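Filed under: Workshop / Old Computers / Tips

Notes from the open day at Nunix, 9/27/21. Typing this up fast before I forget half of it, sorry for the mess.

Went for the robot demo, came home with a page of tips for taking old PCs apart. Ladan Ghorbani ran the bench and talked the whole time, which was great, I wrote as fast as I could. The arm was doing desktop teardown, the kind of towers offices throw out. Cristóbal Quiroga did the questions afterward.

First thing. Lay the tower down. Don't work on it standing up, don't care how small the job is. Open side up, board flat, screws stay where you drop them instead of rolling under the drive cage. Ladan said the arm needs it that way to reach straight down. My elbows need it too.

Second. Power cord out, then hold the power button in for a few seconds. Every time. Never open the power supply itself, leave the box shut, I asked and got a look.

Panel off, and put it somewhere flat with the inside facing up. Plenty of these covers have clips and ribs molded in and you snap them if you lean on the thing. Also gives you a tray of sorts for big parts. Not screws, they slide.
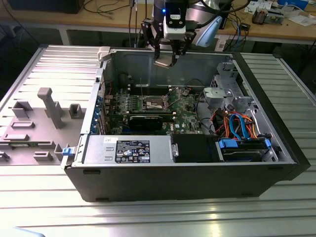 The arm over an open tower, side panel laid flat on the left.

Straight down, that's the other one. The gripper has two fingers and it comes in from over the top, goes slow, lifts straight out. I always come in at an angle and scrape my knuckles and catch a cable. Tried it at home since, long needle nose pliers, elbow up high. Much better for little plastic bits and jumpers.

Look for the color before you get out a screwdriver. On a lot of office machines blue plastic means "pull here". Blue tabs on the drive sled, blue latch down by the power supply. Squeeze, lift, done. I have unscrewed so many things that never needed it.

Cables: take a phone picture first. Then unplug by the connector, not the wire. SATA plugs mostly have a tiny metal clip, press it or you will break the socket. Orange and blue all looped together looks worse then it is, just do one at a time.

Graphics card has a catch at the end of the slot. Easy to miss. If it won't come, stop pulling and go look for the catch.

Memory, push both end clips out and it pops up. Some boards only have a clip on one end.

Leave the processor alone unless you have to. If you do, lever down and to the side, then up. Don't touch the pins. Oona Juntunen who was standing next to me has killed 2 boards that way, so.

Table. Theirs is long metal slats, looks very smart. Would not copy it at home, I'd lose every screw down the gaps. Old bath towel is no good either (static). I use a rubber mat from Drarnport, cut down with a bread knife. Egg carton for the screws, one cup per part, write on the lid.

Dust. Do it outside, and hold the fan still with a finger while you blow it out. Short bursts, can upright.

Asked Cristóbal if I could get an arm like that for the garage. He laughed. Pliers it is.

They're doing another one in November, printers this time. Will go if I can get a ride. Mehrangiz has the sign up sheet, ask her.

Still need to add the bit on wiping drives, will do it when I find my notes.

Contact: Gholamreza Babaei, page editor | © Cesska Workshop Pages | Back to top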